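Teaching by Hand and by Remote Control: Gallery
Joltano Center for Guided Manipulation, Listotbridge

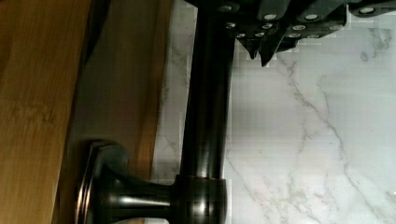 Bar Fixture on Wood, Marble Behind
The gripper is at the upper end of a dark bronze rod, with its pointed tips to the right of the metal. Glossy, curved hardware of this type is included in the fixture series for its strong reflections.

About This Gallery
The Joltano Center studies how a person can pass a household or workshop task to a robot by showing it. The person may guide the arm by hand, or may drive it from a separate station by remote control. In both cases the motion of the arm, the opening of the gripper and the view from the wrist are stored together, and the record is used as teaching material. The gallery presents work from the fixture series, which is concerned with rods, rails, handles and other hardware that remains attached to a surface while the robot works on or near it. The notes that follow are intended for visitors, partner schools and new members of staff.

Guiding by Hand
In hand guiding, the operator holds the arm above the wrist and leads it through the task at an even pace. The joints are set to yield to light pressure. Operators are asked to keep their own hands out of the wrist view and to bring the arm to a full stop before the gripper is opened or closed. The method is preferred for short reaches and for work close to a wall.

Guiding by Remote Control
Remote sessions are conducted from the Quintela station, a seated desk with two hand controllers and a pair of screens. The operator sees the wrist view on the left screen and a wider room view on the right. Speed is limited to 25 percent of the arm's full range during training and is raised to 100 percent only with the approval of the session lead. Each new operator completes 900 practice motions before contributing to the permanent collection.

Approach and Contact
A demonstration is divided into approach, contact, motion and release. Operators are instructed to pause briefly between approach and contact, so that the change can be located when the record is reviewed. Contact with fixed hardware is made slowly. A fixture cannot shift to make up for a poor angle, and the arm must be corrected instead.

Review and Labeling
All records are reviewed by a second person before they are accepted. "We keep the hesitant attempts as well as the smooth ones," said Soledad Urrutia, who directs the review group. "A correction made halfway through a reach is often the most useful part of the session." Accepted records are entered in the Ukov archive with a written statement of the task, the method of guiding and the result.

Visits and Use of Material
The demonstration hall in Listotbridge is open to school and college groups by appointment. Groups may observe a remote session from the viewing area and, where staffing permits, may try hand guiding under supervision. Pictures from the gallery may be reproduced for classroom use with credit to the Joltano Center. Requests for other uses should be sent in writing to the archive office. The next update to the fixture series is planned for January.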